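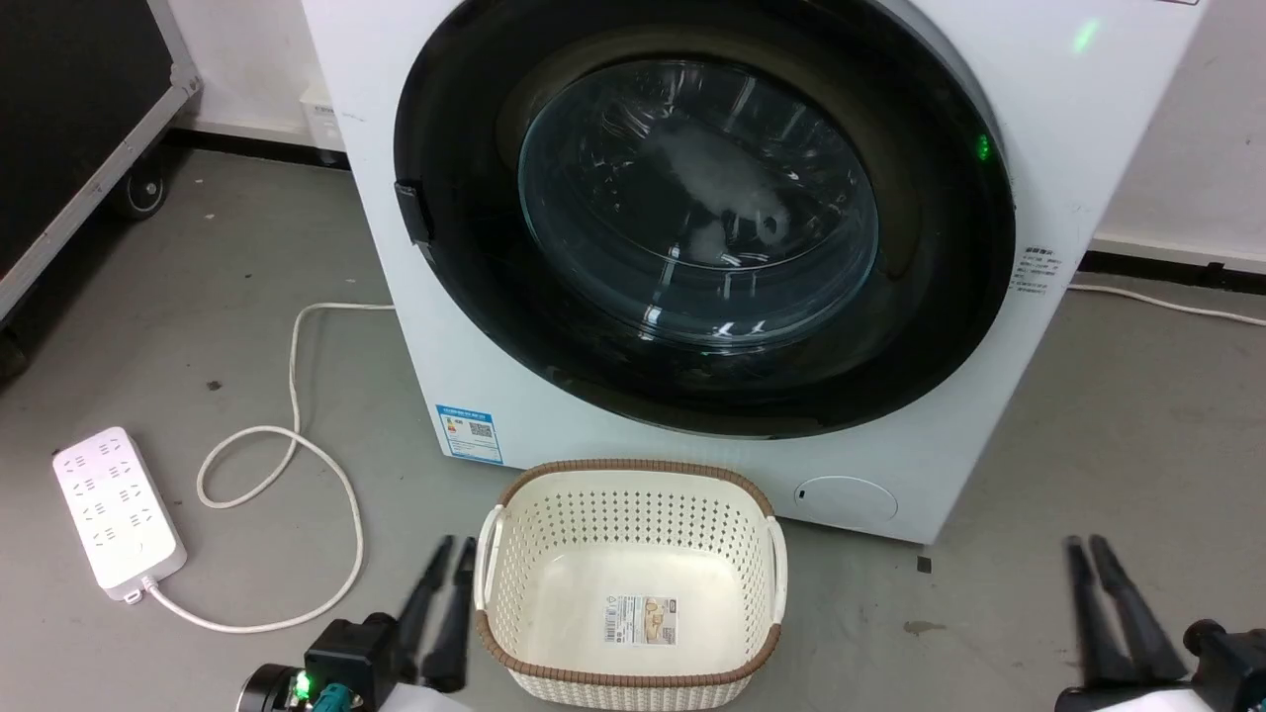
Week 6 handout: looking after a two-arm laundry cell

Most of what you will read about keeping a two-arm cell running is written by people selling one. The Onyeka cell manual gives daily setup two pages and the gripper warranty four, and I would read both with a pencil in hand. The manual says the cell is "ready when the indicators are green." With a green light on the washer and another on the left gripper, you know that those two lights are lit. You do not know that the fingers close to the right width, that the cable connector is seated, or that the basket stands where the program thinks it does. Check those yourself.

Before power-up

Walk the floor first. A power strip lying beside the basket with its cable in a loose loop is a fault waiting for somebody's foot, whatever the layout drawing shows. Route the slack behind the appliance or tape it flat. The same goes for the thin cable along the wall.

Then the basket. Sendia, who supply our control software, claim the vision will find it anywhere in reach. In our trials at Bindinness it did well with the basket square to the washer and poorly once it was turned. Mark the floor and use the mark. Peel off any product sticker left inside the basket, too. A barcode on a plain cream floor is a fine thing for a camera to get interested in.

Grippers

Check both, every session, with the arms disabled:
- fingers: look along them for bend, then for play at the root
- tips: wipe, and look for lint
- connector: push home by hand, then tug gently
- wrist bolts: witness marks still in line

The manual asks for new finger pads every 500 cycles. I have seen no test behind that number. Rūta Jankauskaitė logged pad wear on the Wamcombe cell and found slipping on wet towels after 200, while dry cotton gave no trouble for much longer. Go by wear and by load. If you must use one figure, use the lower.

Reach and clearance

Jog each arm to the washer door at low speed before running anything. The black latch sits on the left of the door ring, and a long finger can touch the ring before it gets near the latch. Leave 14 mm between fingertip and ring on approach. Aatos Tikkanen prefers less, and his cell has the scratches – ask him.

Do not trust a saved calibration from before the December holiday. Ours had drifted, and the self-test passed it anyway. I now treat the self-test as a check that the self-test runs.

For lab: bring the reading from page 62 and one maintenance claim in it you think is unsupported.

Home Syllabus Handouts Lab Hours Grading

Questions: course office, Wamcombe Lab | Back to top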